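Home Issues Authors Search Contact

4.2 Coverage of ceremonial events

The corpus holds 2189 articles on royal and state ceremonies, drawn from the online editions of four weekly magazines. Each article was split into sentences, and each sentence was assigned to one of seven content classes: dress, seating and position, route, kinship, gesture, official statement, and other. Coding followed the scheme of Bellamy and Cuadros, with one change. Mentions of children were coded under kinship only when a parent or grandparent was named in the same sentence.

Kinship was the largest class in articles published on the day of a ceremony. Dress became the largest class from the following day onward. The Kemer subset, which contains only articles with a video link in the body text, showed the same order but a smaller gap between the two classes. Agreement between coders was 87 percent before discussion. Most of the disagreements concerned gesture, where a wave or a bow was reported together with a position on a balcony or in a carriage.

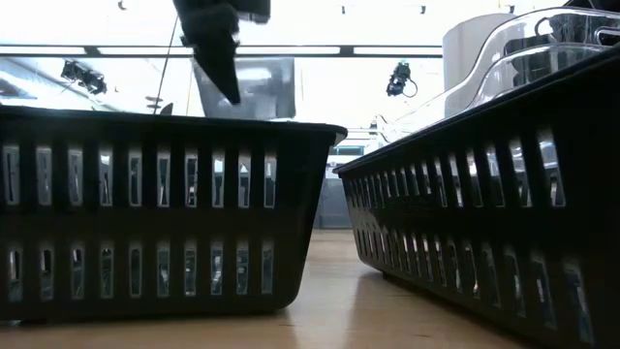 Figure 4. Two black plastic baskets on a tabletop.

Headlines were coded separately. A headline that named more than one family member was assigned to the person named first, following Skallis. This rule favors senior members, who tend to be listed first whatever the article is mainly concerned with. We therefore repeated the count with fractional weights. The ranking of the seven classes did not change, although the share of headlines assigned to children rose in the October articles.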